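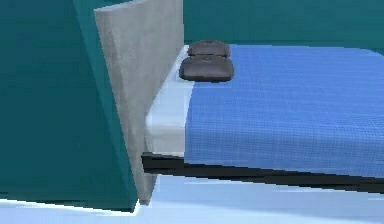 Yasaman Soltani wrote in under my last post to ask why on earth I spend so much time on the simulator when the arm itself is what keeps breaking down, and whether my evenings wouldn't be better spent with a screwdriver. It's a fair question, and I've been chewing on it all through February, so I thought I'd give it a proper answer instead of a two-line reply.

The short version is that I do both, usually on the same evening. Jarna (that's the arm, for anyone new - I named her after a sled dog in a book I loved as a kid) has a shoulder joint that slowly drifts out of true. She'll run happily for a couple of weeks, and then one night she reaches for the corner of a blanket and closes her fingers on air. The first time it happened I blamed the camera and took the whole mount apart, and I lost most of an evening to it. The camera was fine. The shoulder had slipped.

These days I start with the simulated bedroom. I load the bed, the blue blanket and the two pillows, and let the software arm try its reach 500 times while I make supper. If the software arm does as well as usual - 92 percent is a good night - then I know I haven't broken anything in the code, and I can go down to the basement and look at the hardware with a clear head. If the number has dropped, I leave the screwdrivers in the drawer and go read through whatever I changed last. It was a typo in the mattress height once, and I was very glad I hadn't touched a bolt.

When it is the shoulder, the job takes me around 80 minutes. Power off at the wall first, please, and prop the forearm on something soft, because she will flop. I use an old sofa cushion. There are 11 screws on the cover and one of them is shorter than the rest, so I lay them out on a strip of masking tape in the order they came out. Then I snug up the belt, wipe off the old grease, put on a little new, and close her up again. The last thing is to send her to her home position and check the pencil marks I drew on the joint last fall. If the marks line up, I save the new zero and write it in the notebook.

I did try skipping the notebook for a while. Please don't! I ended up with three different zeros saved under the same name and no idea which one was good.

So, Yasaman, I hope that helps a bit, and thank you for reading all the way down to the comment box. The pillows are a whole other struggle, and I still haven't settled on a grip that doesn't pull the blanket along with them. If you've had any luck with softer fingertips on yours, I'd love to hear what you used.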